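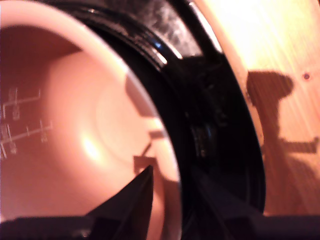
Neues aus der Gemeinschaftsküche: Messbehälter, Deckelringe und der Reistopf

Im März haben wir die Schränke der Gemeinschaftsküche im Haus Koubek ausgeräumt und alles, was zum Abmessen dient, einmal auf den Tisch gestellt. Anlass waren mehrere Rückmeldungen aus der Kochgruppe, dass Teige und Suppen mal zu dünn, mal zu fest werden, obwohl nach demselben Rezept gearbeitet wird. Samina Khokhar und Anum Sethi haben die Behälter durchgesehen und dabei auch gleich sortiert.

Das Ergebnis vorweg: Wir behalten die hellen Kunststoffschüsseln mit aufgedruckter Skala. Die alten Messbecher ohne lesbaren Aufdruck kommen weg, mit Ausnahme des kleinen aus Metall, der beim Backen gebraucht wird.

Zwei Skalen in einer Schüssel

In den hellen Schüsseln verlaufen innen an der Wand zwei Skalen in dünnen weißen Linien. Weiß auf hellem Kunststoff ist schlecht zu erkennen, bei Küchenlicht am Abend erst recht. Beim Abmessen bitte die Schüssel auf die Arbeitsplatte stellen und nicht in der Hand halten. Schon eine leichte Schräglage verfälscht den Stand, und bei einer breiten Schüssel macht das mehr aus als bei einem schmalen Becher. Danach in die Hocke gehen oder sich hinunterbeugen und auf Höhe der Flüssigkeit ablesen.

Wichtig ist auch, bei einer der beiden Skalen zu bleiben. Wer das Wasser nach der einen und den Reis nach der anderen abmisst, bekommt genau die Probleme, über die in der Gruppe gesprochen wurde. An der Innenseite der Schranktür hängt jetzt ein Blatt, auf dem für unsere häufigsten Gerichte steht, welche Menge gemeint ist. Wenn dort etwas fehlt, bitte mit Bleistift ergänzen, Anum überträgt es dann.

Zur Genauigkeit: Samina hat mehrere Behälter mit Wasser gefüllt und auf der Küchenwaage nachgewogen. Bei einem der alten Becher zeigte die Waage am Literstrich nur 886 Gramm. Dieser Becher ist aussortiert. Die anderen lagen so nah am Sollwert, dass es für Eintopf, Reis und Pfannkuchen keine Rolle spielt. Für Hefeteig empfehlen wir weiterhin die Waage. Sie steht im Regal neben dem Herd, die Ersatzbatterie liegt in der Schublade darunter.

Reinigung

Schwarze Deckelringe und Ränder mit Stufen und Rillen brauchen mehr Aufmerksamkeit als die glatten Flächen. In den Rillen setzen sich Stärke und Fett fest, und auf Schwarz fällt das kaum auf. Bitte nach dem Kochen mit der schmalen Bürste durchgehen, die am Haken über der Spüle hängt. Lässt sich ein Ring abnehmen, dann abnehmen und getrennt spülen. Sitzt er fest, bitte nicht mit dem Messer hebeln. Auf diese Weise ist uns im Winter schon ein Rand gesprungen.

Für die Innenseiten reicht ein weicher Schwamm mit Spülmittel. Die grüne Scheuerseite bleibt den Blechen und Töpfen vorbehalten. Sie macht den glänzenden Kunststoff stumpf und nimmt mit der Zeit den Aufdruck mit, was bei zwei der aussortierten Becher gut zu sehen war. Bei hartnäckigen Rändern 30 Minuten mit warmem Wasser einweichen.

Mehrfach gefragt wurde, ob das Desinfektionsmittel aus dem Putzschrank für die Küchengeräte verwendet werden darf. Nein. Das Mittel ist für den Boden und die Sanitärräume bestimmt und bleibt dort.

Trocknen und wegräumen

Schüsseln bitte umgedreht auf das Gitter stellen und erst einräumen, wenn sie trocken sind. Die hellen kommen in den linken Unterschrank, Deckel und Ringe daneben in die Kiste. Nicht mit aufgelegtem Deckel lagern, sonst riecht es nach ein paar Tagen muffig.

Abzugeben

Aus der Aktion sind einige brauchbare Sachen übrig: ein Nudelsieb, mehrere Vorratsdosen ohne Beschriftung und ein großer Reistopf samt Deckel, für den unsere Kochplatten zu klein sind. Alles steht bis Ende des Monats im Flur und kann mitgenommen werden. Was dann noch da ist, geht an den Tauschladen Zuvari.

Gesucht wird dagegen ein zweiter stabiler Messbecher mit dunkler Skala, gern gebraucht. Angebote bitte an Samina Khokhar oder direkt in der Küche abgeben, die Kochgruppe ist ab 17 Uhr da.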